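Chapter 4
Setting Up the Work Surface

Before you start this chapter you should have an arm that is bolted down, powered and able to move through all of its joints without hitting itself. If yours still stalls at the shoulder, go back to the calibration steps at the end of Chapter 3.

The first three chapters were about the arm. This one is about the table. Builders who work at home tend to spend months on the machine and one evening on the place where it will work, and then they wonder why a grasp that succeeded on Monday fails later in the week. Very often something on the table has moved.

The build we follow in this part of the book was put together at Drollarora, a shared workshop with 19 members. The benches there are used by other people, so the whole layout had to be cleared away and set out again for every session. That made good habits necessary early on.

Start with a plain, light tabletop. Toy food and ordinary kitchen items make useful practice objects. They differ in shape and size, they are cheap to replace, and a dropped plastic strawberry does no harm. Choose a few round things, a few long things and at least one container. A tray gives the arm a fixed region to pick from and put back into.

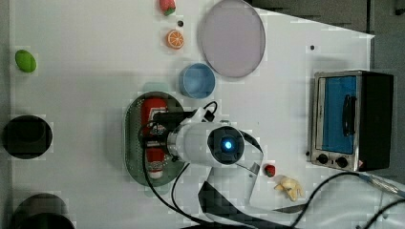
Nnamdi Shehu objected that a table with this many objects is too much for a first build, and that a learner should run one bottle and one tray until the motion is dull. It is a fair point. Exercises 4.1 to 4.3 use a single object for that reason, and the full table comes back in Section 4.4.

Cables need as much planning as objects. A gripper cable has to be long enough for the wrist to turn, and any extra length will end up on the table, where fingers can catch it. Run the arm slowly through its full reach and watch the cable the whole way. Tie it down only after that.

Keep a log from the first day. The Drollarora log opens on Thursday, February 21, 2019, and by May it held 900 attempts. Each line gives the object, the starting position and the result.

For this chapter you will need:

A tabletop at least 65 cm deep
2 clamps
Masking tape and a marker
A notebook

Section 4.1 begins with marking the reach of the arm on the table.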